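The Slow Close

The fault came in at Cundstead a little after two in the morning, and I was the one on shift. The log said the arm in room 14 had closed its gripper with more force than it was allowed. It said this 1,034 times. Then it stopped saying anything.

I went over to the simulator before I went to the floor. That was the rule at Kellasis after the accident in April, when a man had walked into a live cell to see what was wrong and the arm had found out for him. He kept the hand. After that you ran the job in the model first, and you did not touch the gate until the model had told you what the arm meant to do.

The job was called Parry. The arm was to come down over a box, take hold of it, and put it down again in the same place. It had no other purpose. It was an endurance test, and it had been running for two months.

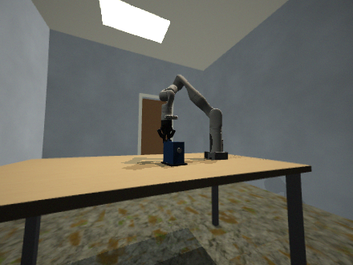

I set the force limit at 200 and let it go. The first pass was clean. So was the second. I drank a coffee and watched the numbers, and they were the same numbers I had seen every night that spring.

Then I loaded the real log over the model, so that it would do what the arm in room 14 had done. It took a while to see the trouble. The fingers closed at the right speed and stopped at the right width. But the arm went on pressing down after they stopped. The box was being held correctly and pushed into the table, harder each time, by an arm that believed it was still on its way there.

A height was wrong. Someone had sent an update from the Ostelel office the day before, and the tabletop in it was lower than the tabletop in the room. The difference was less than the thickness of a coin. The arm had been trying to reach a table that was inside the table.

I wrote that down and called it in. The voice on the other end was tired and asked whether the box had broken. I said I didn't know, I hadn't been in. The voice asked why not. I said the arm still had power and the gate was shut, and I was going to leave it shut until somebody cut the supply from outside.

There was a silence on the line. I took the box out of the model and ran it again with the height put right, to have something to show in the morning.
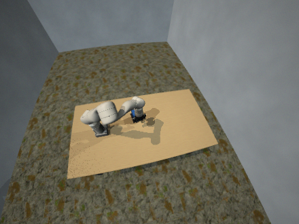

Ostelel said the update had passed every check they had. I asked what the checks were run against, and the answer was the update. The same table, the one that was too low. Naturally it had passed.

Ostelel wanted to know if I could restart the arm remotely and let it finish the night. There were only a few hours left on the test. I said no. I was asked to put the refusal in writing, so I did, with the time on it, 3:40.

The power went off at four. I waited for the light over the gate to change and then waited a bit longer. When I opened it I could smell the motors. The box was on the table and the fingers were still closed on it. I put my palm on the wood next to it and felt the dent it had made.

I hung my tag on the switch and went to find a ruler.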